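October 2020 — bench book, back room at Skirngate

Second go at sorting the cables in here. I put it off all through September and then on Tuesday I caught the leg of the folding table on a lead and nearly had the lot over, so that was that. Kettle on, sleeves up, everything I could find out an opinion about written down below so I don't have to think it through again next time.

Where we'd got to: Wálter drew a plan of the sockets when we moved in, and it's still pinned inside the cupboard door, and it's wrong. It shows one outlet on the back wall and nothing on the left, and it has the table on the other side of the room altogether. I've written OLD across it in red pen. Danica wants to keep it because the wall measurements are good (they are, I checked two of them with the tape) so it stays up for now.

What I want out of this room is simple enough. Power for whatever's on the table, power for the bin, and a clear way through to the toilet and the basin without stepping over anything. We're a fair way off the last one. Lizeth's idea is to run everything tight along the skirting and come out only under the table, and I think she's right, though it means longer leads and a good many more clips than I've got. I had a look in the Ganasell drawer and found one bag, 4 mm, too small for the black cable and a bit generous for the thin white one. Typical!

Before moving anything I had a proper look at how the floor lies now. 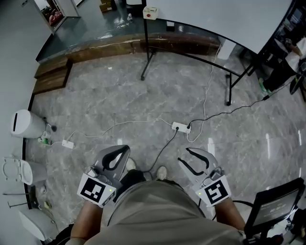
Back room floor before tidying: main strip, second small strip to the left, bin lead with the green plug.

So the main white strip is sitting out in the open in front of the table, which is about the worst place for it. One black cable comes back from it into the room and another goes off right towards the table legs. The thin white one loops up to the back wall under the table, and I'd like to keep that one more or less as it is but flatter. Then the other white cable goes left across the floor to the small strip, and that only seems to be there for the bin. A whole extra strip for a bin! Arnulfo says the bin came with a short cord and it was quicker to bring the power over to it (fair, he was in a hurry and it was me hurrying him).

Things to try, in the order I'd do them:

Move the main strip back under the table, against the wall. Check the black cable on the right still reaches without pulling.
Take the white cable to the left round the edge instead of across. The wall curves on that side so measure along the baseboard, don't guess from the straight line like I did last time.
Bin closer to the table? Then the small strip could go. Milagros doesn't want it any nearer to where she sits, so ask first.
Keep every lead and strip well away from the toilet and basin. I'm not happy with a strip on that side at all, and I'd sooner do without the powered bin than have one creeping along towards the water. Ask the electrician about this properly, I don't want my opinion to be the last word on it.

Also the floor. I do like the grey marble look but white cable on white veining is a pain, you lose it completely when you're carrying something. Danica suggested coloured tape flags every so often. I've got a roll of yellow somewhere, probably in the Voyle box with the spare fuses.

Toilet seat lid: down, please, everybody. I've said it before and I'm writing it in the book now.

Shopping: clips in a bigger size, one longer extension (10 metres is too much, we'd only end up with a coil under the table), yellow tape if mine's dried out. Arnulfo is going past the shop on Thursday and has the list.

Left to do — label both ends of the black cables before anyone unplugs them. Wálter to redraw the plan once the strip's moved, and to put the table on the correct side this time.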